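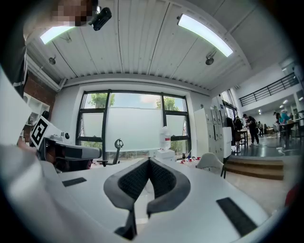

Rikell is a pair of hand-held grippers and the recordings we have made with them so far. The grippers were designed and assembled in the shared workshop at Ritberg, and everything needed to build another pair is in the parts folder. The body is white plastic. The two fingers are dark gray and curved, with a textured black padding on the inner faces, and they close into a rounded U with a narrow gap in the middle. Each finger prints in one piece. Print them on their side or they split along the layers at the root.

Contents

parts: print files for the body, fingers, handle and marker mounts
firmware: trigger reading and time stamps
calib: marker sheets and the calibration script
episodes: the recordings, one folder per episode
notes: build log, kept by Casimiro Valcárcel

Building a pair

Print two bodies and four fingers. Clean up the finger slots with a small file before you fit anything, as the slots come out tight on most printers. Fit the stem next, then the fingers, then the camera module. Leave the marker mount for last. If it goes on early you will bump it while seating the camera and have to calibrate again.

Markers have to be printed on matte paper at full scale. Check the printed square against a ruler. The workshop printer shrinks pages unless "fit to page" is turned off, and the first set of calibration files was thrown out for that reason.

One build takes an evening once the prints are done. The wiring diagram in notes is for the older handle. The connector on the current one is turned the other way around.

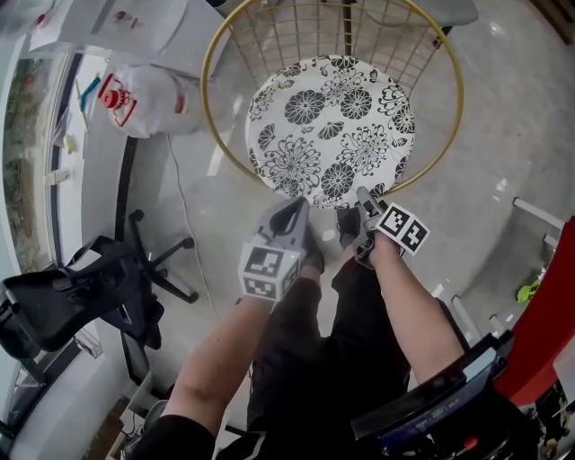 Zarnthorpe Robot Builders, Home and Workshop Group

Recordings

There are 707 episodes in this release. Most run around 15 seconds. One person does each episode, standing or seated, with a gripper in each hand. A third camera looks down from head height, so forearms, legs and shoes are often in view along with the object.

The objects are things that were already in the room or that members brought in. The soft ones gave us the most trouble. A round seat cushion with a black-and-white flower print, used with a gold-colored wire basket, is in the set called "basket". The floor there is glossy gray tile, and the reflections sometimes throw off marker tracking when the grippers are low and pointing down. Those episodes are tagged "glare" and left in.

Each episode folder has 3 video files, a pose file and a text file with the task name. Times are in seconds from the start of the episode.

Known problems

The left trigger reads slightly open when it is fully closed. Subtract the offset in calib before using finger width.

Episodes recorded in December used the old finger padding and slip more.

Head camera video can lag the gripper cameras. The sync script fixes most of it. Check by eye if you need exact contact times.

Faces are blurred in the released video. If you find one that was missed, send the episode number and it will be pulled.

Use

Free for study and hobby work. Please keep this file with any copy. Changes to the print files go to Casimiro, who merges them when he is in the workshop.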